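Home About News Get Involved Contact

3 min read

Drornov Coast Group Backs New Limits on Lost Fishing Gear

07/01/2021 - I've been waiting a long time to write this one! Starting in October, every boat working out of Drornov will tag its nets and traps, and anything lost at sea gets reported to the harbor office within 10 days. The agreement was signed this morning and I'm still grinning.

If you've walked the beach at Clillolo after a storm, you know why we pushed for it (bring gloves if you go, please). Old line and netting wash in with every big tide, and plenty more stays down on the bottom where it keeps catching fish and crabs that no one will ever land. Last year our beach crews hauled in 1,740 pounds of the stuff, and that was only the part we could reach on foot.
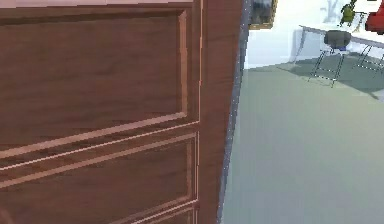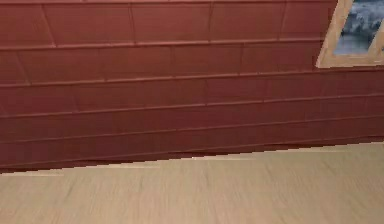
Drornov Coast Group - Marine Debris Team

So what changes? Boats get their tags free for the first season, and we've set aside 3,000 of them to start. Skippers who report lost gear won't be fined for it. I want to say that twice, as it was the question I heard most on the docks - you will not be fined for telling us. We'd much rather have a spot on the chart and go get the net.

Recovery trips will run out of Tramus, where there's a decent winch and room to sort what comes up. Rope that's still in good shape goes back to the boats, and the rest heads to the Mathur recycling project, which has agreed to take over 3,000 pounds in the first year.

I know some of you wanted a full ban on certain nets. I did too, for a while! That talk is still going on, and I'll post here when there's a meeting to come to. Tag sign-up forms are at the harbor office now.

Related news
Clillolo beach cleanup: what to bring
How to report a drifting net
Mathur opens its doors to old rope
Seagrass survey dates for Tramus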